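Simulated tabletop set: progress and changes to the recording rules

Collection for the tabletop pick-and-hold set has now passed its first checkpoint. The set stands at 579 recorded attempts in simulation, of which 499 have been through review. The remainder are waiting on the replay check described further down. All attempts were driven by hand by operators at the Prollmont office; none of the counted material comes from a trained policy.

For readers who have not followed the earlier items, each attempt is a single short task given as one written line, such as "pick up the jug" or "hold the telephone upright". The operator reads the line, carries out the task and marks the end of the attempt. The simulator stores joint positions, gripper opening, object poses and the views from every camera in use. A wide view and a close view at the gripper are both kept, and the Telari loader expects to find both. An attempt with either one missing is rejected on import.

Furnished rooms have replaced the bare test cell used until July. The change was made after the first training runs on the bare cell did poorly as soon as the background was altered. Light direction is now drawn at random for each room, and hard shadows are left switched on. Objects that play no part in the task stay on the table, and their positions are changed between attempts. 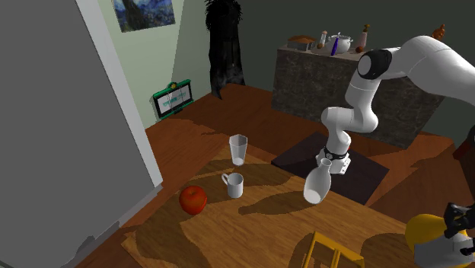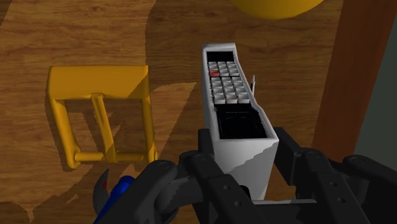

Wide view with the jug in the gripper, then a close view with the telephone.

Object choice has followed grasp type. Narrow-necked and round-bodied items give the operator several possible approaches, and we ask for all of them over the course of a session. Tall, thin items are harder to record well. The usual fault is a grasp taken too low, which lets the top of the object swing when the arm speeds up. Such attempts are kept if the object stays in the gripper, and are tagged "swing" so they can be left out of a training run.

Review has turned up two recurring problems. The first is hesitation. Operators tend to stop just before closing the gripper, and a model trained on the first 301 attempts learned to stop in the same place, sometimes without closing at all. Pauses longer than the limit in the operator sheet are now trimmed by script, and the untrimmed version is kept alongside. The second is early marking, where the operator ends the attempt before the object has settled. The end mark is now refused while any object on the table is moving faster than the threshold.

The replay check runs each stored action sequence again from the same starting state and compares the final object poses. Where they differ by more than the tolerance, the attempt goes to the hold folder. Most of the differences seen so far come from contact between the fingers and thin parts such as handles. Mekonnen, our physics settings branch, uses a smaller time step during contact and removes most of them. It also makes recording slower, and a decision on whether to merge it is pending.

Failed attempts are no longer deleted. They go into a separate split, with a one-word cause chosen from the list: slip, collision, wrong object, out of reach, operator. Please do not add new words to the list without changing the schema file, as the Telel viewer will show the attempt as blank.

Next steps are to clear the review queue, finish the second batch of task lines and repeat the training run with the trimmed pauses. Results will be given separately for each room, and rooms held out of training will be listed by name. Operators who still have the old sheet should replace it before their next session. The current version is in the shared folder, dated 13 February 2026.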